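The Long Life of a Plain Table

Furniture and the Home

Before it closed its doors to the public for the winter, the Skistusham Museum of Domestic Life asked its visitors to name the piece of furniture they would least like to lose. The answer given most often was the kitchen table. Beds, armchairs and desks followed at a distance. The museum received 839 replies, and many of them ran well beyond the space provided on the card.

The result did not surprise the museum's staff, whose collection includes 104 tables made for ordinary households. Few are handsome. Most were bought cheaply, used hard and given away when a family moved or a house was cleared. What they have in common is wear, and it is the wear that the museum has spent the past several years learning to read.

A table records the habits of a household with some accuracy. The edge nearest the stove is usually the most damaged, with burns and shallow cuts. The opposite edge, where children were commonly seated, tends to carry ink, pencil grooves and the marks of forks. On many of the older pieces the finish is gone entirely in two ovals at each place, where forearms rested through years of meals. A table that stood against a wall will have one long side that looks nearly new.

The museum's records show that a kitchen table in the Tumley district stayed in the same house for an average of 34 years. That figure is drawn from sale papers, wills and household inventories, and it applies only to families who kept such papers. Renters, who moved more often, are poorly represented. The museum has acknowledged this gap and opened a second survey in October to address it.

Manufacturers have taken an interest in these findings. Staltard, which has made tables in the region for three generations, once offered its customers a choice between a high polish and a plain oiled top. The polished version sold better in the showroom and came back for repair far more often. The company now sells mainly matte finishes in muted browns and grays, colors that hide small scratches and do not show every fingerprint. Its current catalog advises owners to wipe the top with a damp cloth, dry it at once and leave it alone otherwise.

That advice would have seemed lax to an earlier generation. Household manuals in the museum's library call for weekly scrubbing with sand, lye or salt, always along the grain. One manual gives four pages to the subject and warns that a table cleaned in circles "will never again look honest." The effect of such scrubbing can be felt by hand. On the oldest tops the softer wood has worn away between the harder lines -- a ridged surface that later owners often covered with oilcloth.

The care of tables is also a matter of cost. Sarıgül, a repair workshop that accepts furniture from across the county, charges $385 to strip, level and refinish a table that seats six. The workshop reports that a good share of the pieces brought to its door need no such treatment. Dull patches are frequently a buildup of soap or wax, and can be removed in an afternoon with warm water and patience. White rings left by cups lie in the finish and seldom reach the wood below. Black rings are more serious, as they indicate that water has passed through the finish and remained there.

Owners are sometimes reluctant to have any work done at all. The museum's correspondence file contains several letters from people who had inherited a table and wished to know whether refinishing it would be a mistake. The museum's standing reply is that a table in daily use should be kept fit for use. Where a mark has particular meaning to a family, a good workshop can clean the rest of the surface and leave that part untouched.

The exhibition, which brings together tables, manuals and a selection of the visitors' cards, opens in the museum's east gallery on 31/03/2021. Admission is free. Visitors are permitted to touch nine of the tables on display, and are invited to sit at two of them.
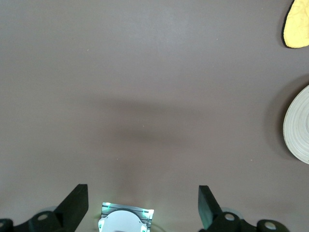
A matte tabletop in a muted brown, with a few pale specks of dust.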